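Quick one before the kettle's done. Chopsticks. Mine live in the same holder as everything else and I'm fed up.

It started with noodles. Water boiling over, me rooting about for two that match, and the holder is all spatula handles and scissors and that one big spoon. Janaína Cordeiro sat at the table with her bowl the whole time and said nothing. Very loudly.

So I dragged the lot out onto the dining table, on the star cloth, and had a sort out. November is a bad month to start anything but there you go.

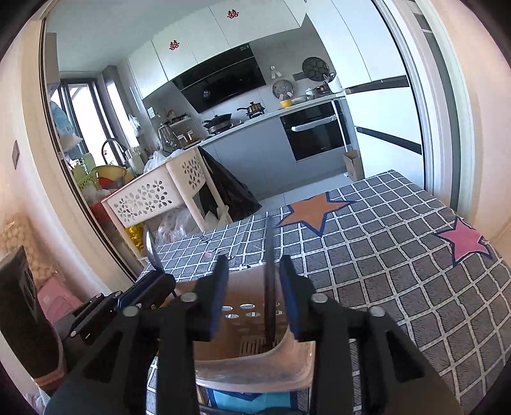

First problem, the cart. Love the cart, the flower cutouts, all of it. But a cart is where bags go to retire. I went through it shelf by shelf and found takeout sauce from I don't know when, rubber bands, a birthday candle, two lids for nothing. Got 18 loose chopsticks out of various drawers and bags. Only ten of them had a partner. TEN.

Vinh Lục says his mother just buys the same plain ones every time, so it never matters which two you grab. Smart woman. I've got lacquer ones, short ones, ones from a wedding, and a pair from Bragança that are really hair sticks — don't ask, I ate with them for a year.

Second problem, the holder. Two compartments sounds like plenty and it isnt. My rule now, and we'll see if it lasts:

left side, things you eat or stir with. Spoon, chopsticks, long cooking sticks.

right side, things with fat handles. Scissors go here, handles up.
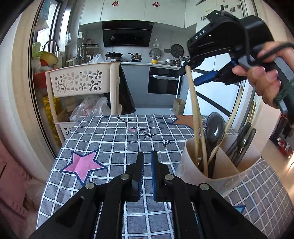
Anything that doesn't fit goes in the drawer or goes to Valquíria, who is moving and needs stuff. She's already had a ladle and the spare peeler off me.

Still need to wash the holder properly, theres always that bit of gunk in the bottom corners. Old toothbrush, hot water, dish soap. Then leave it upside down overnight. I keep forgetting and doing it at 11 pm when I want to be in bed.

Might order a second one from Skandura if they still make them. Or use a jam jar like a normal person. Kettle's gone, more later

62 shares · 141 comments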